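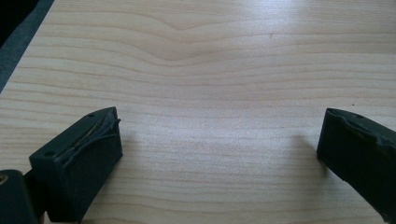
October, past eleven at night

I have joined a choir. I want it written down in my own handwriting that I was sober.

It was Odette's doing, in the sense that Odette Carré left a flyer under my windshield wiper and then rang my doorbell to make sure I had read it. The Clenon Street Singers, no auditions, all voices welcome. I said I didn't have a voice. She said everybody says that. I have since sung next to Odette for two hours and can report that in some cases everybody is right.

Rehearsal is in the upstairs room of the old Mkhize furniture store, which still has a sign on the stairs asking customers not to lie on the beds. There are 40 chairs and enough people to make them look like a mistake. Ayanda Masilela runs the thing. She is small and cheerful and has the patience of someone waiting out a hostage situation. She asked me what I sang and I said mostly the radio. She put me with the altos, at the end, next to the radiator, where I believe I am meant to blend.

We warmed up by making a noise like a motorboat. Then we did it going up. I got as far as the third step and something happened in my throat that I would normally see a doctor about. Ayanda said "Lovely, keep the breath moving," to the whole room but looking at me.

The big piece is a setting of a sea poem by a man named Aleck, first or last name not given, and it lasts 10 minutes. Nothing happens in it for the first 6. The altos sing the word "tide" on one note while the sopranos have all the gulls and the weather. I had pictured harmony as something a bit more sociable. Annatjie Engelbrecht, who has been an alto since the Flood, leaned over and told me the trick is to count and think about groceries. She turned my page for me twice. I was on the wrong page both times, so that was kind of her, though she licks her thumb.

The basses are Mpho Pillay. There is supposed to be another one but he has a knee. Mpho stands up for his entrances whether or not the rest of us are standing, and he came in a full bar early on the storm, with such conviction that half the sopranos went with him. Ayanda let it run. I think she wanted to see where it would end up.

At the break there was tea the color of a manila envelope and a long conversation about the concert. It's in the spring, at the church hall, which seats 250. I asked how many came last year and Nokuthula Van Wyk started talking about the parking.

Also there is a uniform. Black bottoms, and a scarf in "sea green," which Nokuthula buys in bulk and which is plainly turquoise. I owe her for mine. I tried it on in the bathroom when I got home and looked like an airline that had gone under.

Came back hoarse, ate cereal standing up, and sang "tide" to the dishwasher for a while. It hums a little under my note, so now I don't know which of us is flat. I should look for the pitch pipe Mother kept with the sewing things, unless that went to the church sale with everything else.

Need: throat lozenges, black pants that fit, a pencil (Ayanda was firm about the pencil). Call Odette and tell her I'm thinking about next time. She's already told them I'm bringing a cake.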